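Progress report to the Lellmont Fund
Household Sorting and Packing Project, Stodley
Period covered: September to December 2024

Dear all at the Fund,

Thank you once again for your patience over the timing of this report, and for the kind note that came with the second payment. It was read out over tea and went up on the board by the kettle, where it still is. We have had a busy autumn and there is a good deal to tell you, so do forgive me if I run on a bit.

As you will remember, the grant was for helping households in Stodley and the Grandolholm flats to clear, sort and pack their things, mostly ahead of a move and sometimes simply because a cupboard or a spare room had got beyond them. We have now finished work in 62 homes, which is a little ahead of where we said we would be by this point, and we have a further 22 on the list for the new year. Some of these are quick jobs (one kitchen, one afternoon, and everybody pleased with themselves by teatime) and some have taken four or five visits with a long pause in the middle while the family decided what to do about the wardrobe.

Kitchens have taken up more of our time than we planned for. We had thought bedrooms would be the slow ones, with all the clothes and letters and so forth, but people know their own clothes quite well and make up their minds quickly. A kitchen is full of small things that belong to no particular shelf: lids, string, takeaway tubs, birthday candles, the good scissors, the bad scissors. And then of course there are the carrier bags. Nearly every home has a bag of bags somewhere, behind a door or under the sink, and we have learned to start there, as it is a gentle sort of task and gets everyone talking.

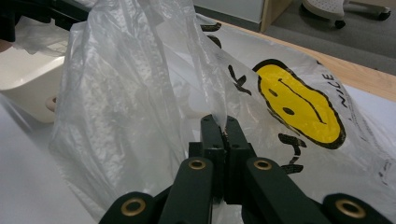 We sort them into those fit to use again and those which have split or gone thin at the handles. The sound ones are smoothed out, folded lengthways and put by for packing, and they are really very useful to us. A thin bag goes round a pair of shoes, or between two plates, or over the top of an open jar, and it saves buying in tissue. Thanks to this we have spent far less on wrapping than the budget allowed, and I would like to ask whether the difference could be moved across to the van, about which more in a moment.

Boxes have been the other happy surprise. The bakery firm Zariņš very generously let us have their flattened cartons every fortnight, and we have used 162 of them so far. They are a good size, strong in the base and not so big that anyone is tempted to fill one entirely with books! We did have an awkward week in the autumn when the store cupboard let in water and the bottom layer had to be thrown out, but we have since put everything up on slatted shelves and there has been no more trouble.

The labels we started with were not a success, I am sorry to say. They were a cheerful set of coloured stickers, one colour for each room, and they curled off the cardboard overnight. We have gone back to a thick marker pen, with the room written on two sides and the top. It looks plainer but the boxes do end up in the right place, and the households find it easier to follow than a colour chart.

Now, the van. You gave us 3000 pounds towards transport and we have spent roughly two thirds of it. The hire charge went up in the autumn and we also made more trips to Grandolholm than expected, the lift there being out of order for a fortnight and several collections having to be done over again. If the wrapping money can be moved as I have suggested, we should be comfortable until the spring. If it can't, we would group the visits more closely and manage that way, although it would mean a longer wait for one or two people.

We have had some lovely letters and cards. One lady wrote that she had found her mother's rolling pin at the back of a drawer she had not opened in years, and that she had made a pie the same evening. Another household asked us back just to show us the tidy larder, and gave us soup.

For the next period we mean to finish the waiting list, run two open mornings on packing a kitchen, and put together a single printed sheet on what to keep, what to pass on and what to recycle. I will send you a draft of the sheet before it goes to print, and the full accounts will follow under separate cover.

With warm thanks and good wishes for the season,

The Project Coordinator
Stodley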